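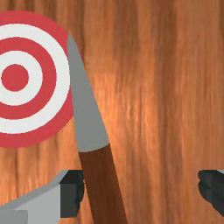
Bolongate, October

I have now spent 19 evenings with Stadance, the practice package for robot arms which the firm Cimon sells by the month. You don't need an arm at home for it. Everything happens in the simulator, and you write the commands or you steer with the keyboard, as you like. I steer. My programming is still at the level of copying from the manual.

The exercise I am stuck in is the one with the knife and the red and white target. It belongs to the set called Yatsenko, which is sold separately, and it is harder than the blocks and cups that come with the basic package. The view is from close to the gripper, so the two fingers are always large in the picture and the knife handle goes out at the bottom. At the moment of this picture my left finger is against the handle and the right one is still far away over the wood. This is my usual mistake. I come too much from one side, I believe that I am in the middle, and I am not.

What I like: the simulator starts quickly, also on my old laptop, and every try can be repeated from the same position. There are 4 speeds. I stay with the slowest one and I am not ashamed of it. The manual is short and clear, with real sentences in it.

What I like less: the handle and the table both look like brown wood, the handle darker, and in the evening my eyes get tired of it. The light is very flat, so I miss the shadows which would tell me how high the fingers are. I wrote to Cimon to ask for a second view from the side. They answered politely that it is on their list.

Then the price. The basic package gives 100 tries in a month, and with the Yatsenko set you have 200. It sounded like plenty when I ordered. For a person who learns slowly it goes fast, and a try that you stop after two seconds is counted too.

I will keep it for one more month. Tonight I want to try opening the fingers wider before I go down, and moving the whole hand a little to the left.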